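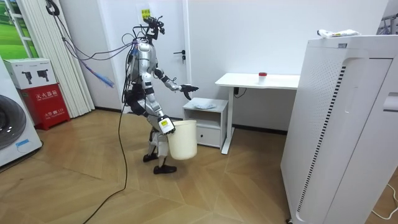

Last updated Dec 5, 2021

Bucket tidying: the questions I get most

Hi, and welcome to the page I should have put up ages ago! I write a small newsletter out of Brokham on keeping little rooms livable, and whenever I mention the bucket, my inbox fills up. So I've pulled the usual questions together. If yours is missing, the address is at the bottom.

What is bucket tidying?

You walk into a room with a bucket in one hand and you pick up everything that doesn't belong there. It all goes in the bucket. Then you take the bucket around the rest of the house and put each thing where it lives. That's the whole method, and yes, I've managed to write newsletters about it for years.

Why a bucket and not a basket?

I tried baskets first (I own far too many). Mine snag on sweaters, they shed little bits on the floor, and pens poke out through the sides. A plastic bucket wipes clean with a damp cloth, and you can hold it by the rim while your other hand does the picking up. I like a plain cream-white one, same as in the picture, with sides that taper a little. Get whatever color you won't mind looking at.

How big should it be?

Smaller than you think. If you can't carry it comfortably with one hand when it's full, you'll leave it standing by the door for a week. I did this with a giant laundry tub back in October and ended up fishing my tax papers out from under a pair of boots. A regular household bucket is plenty for a small room. If it fills up, go and empty it and come back.

Where do I start in a small office?

The desk, every time. I do the top of the desk, then the chair, then the floor, working toward the door. I tried it floor first for a while and kept knocking things off the desk onto the part I'd just finished.

What stays on the desk?

Whatever you used today or will use tomorrow. For me that's the lamp, one notebook, my glasses and a mug. I'm pretty strict with paper – if it needs doing, it gets a clip and stays, and if it's done, into the bucket it goes.

Can I mop with the same bucket?

Please don't! I keep two, one for tidying and one for water, and they live in different closets so I can't mix them up. A tidying bucket with a puddle in the bottom is how I lost a library book, and I had to pay for it too.

Speaking of floors, how do you clean herringbone wood?

Sweep first, and follow the zigzag as best you can so the crumbs don't get pushed across the joints. After that I use a mop that's been wrung out until it's barely damp. Light wood like the floor in the photo is kinder than dark when it comes to showing dust, in my experience, but gritty shoes will scratch either one. I've used Lanitz floor soap for the last few winters and I'm happy with it. Check what finish your own floor has before you buy anything, though. An oiled floor and a lacquered floor want different products.

My baseboards are dark and show every speck. Help?

Oh, I feel this one. Thin dark baseboards against a white wall look so crisp, and then the sun comes in. I run an old dry sock along them once a week, on my hand like a puppet. A wet cloth leaves streaks on mine and I end up doing the job twice.

And fingerprints on a white door?

A drop of dish soap in warm water, a soft cloth, and start around the handle, where most of them are anyhow. Wipe the lever itself too. With a dark metal one I dry it off straight away so I don't get spots. If there's a notice taped up, take it down before you wipe, and peel the tape slowly or you'll have paint coming along with it.

What about cables on the floor?

These are my weak spot, so take this for what it's worth. Any cable that crosses the part of the room where people walk gets moved to the wall side if it will reach. If it won't reach, I pull it as straight as it'll go and keep rugs off it. Before I sweep I lift it with one hand, otherwise I just herd the dust up against it. Loose chargers go in the bucket with everything else.

Do you sort things as they go in?

Nope. Sorting in the doorway is how I end up sitting on the floor reading old birthday cards. Iida Savolainen wrote to me that she lines hers with a tote bag so she can lift the upstairs things out in one go, and I've been copying her ever since. It's a great idea if you have stairs!

What happens to stuff that has no home?

It gets one night in the bucket. In the morning I either find it a spot or put it in the donation bag. There are exceptions (I've had a brass doorknob in limbo since spring) but mostly I stick to it.

How long does it take?

A small room takes me the length of a podcast episode, and a short one if I did it the day before. The first time will be a lot longer. Put your phone somewhere you can hear it but can't reach it.

Do I need to spend money on any of this?

No. I spent $93 on matching drawer organizers from Rirnley before I'd cleared out a single drawer, and then half of them didn't fit. Clear first, measure second, and see if you still want them. My desk is a secondhand Lapointe with one sticky drawer and it works fine.

Will it work with kids?

Give them their own bucket and let them do the small stuff. Mine used to race each other, and I'd find the TV remote in with the blocks, but the floor was clear by dinner.

Can I print this or share it with my group?

Sure, go ahead! Some 1,188 people get the newsletter now and I know a few of you pass it along at work. Just leave my page address on it so people can write to me with their own questions – I read everything, though I'm slow in December.

Where do I send a question?

Hit reply on any newsletter, or use the contact form linked in the menu. Please put "bucket" in the subject line so I can find it.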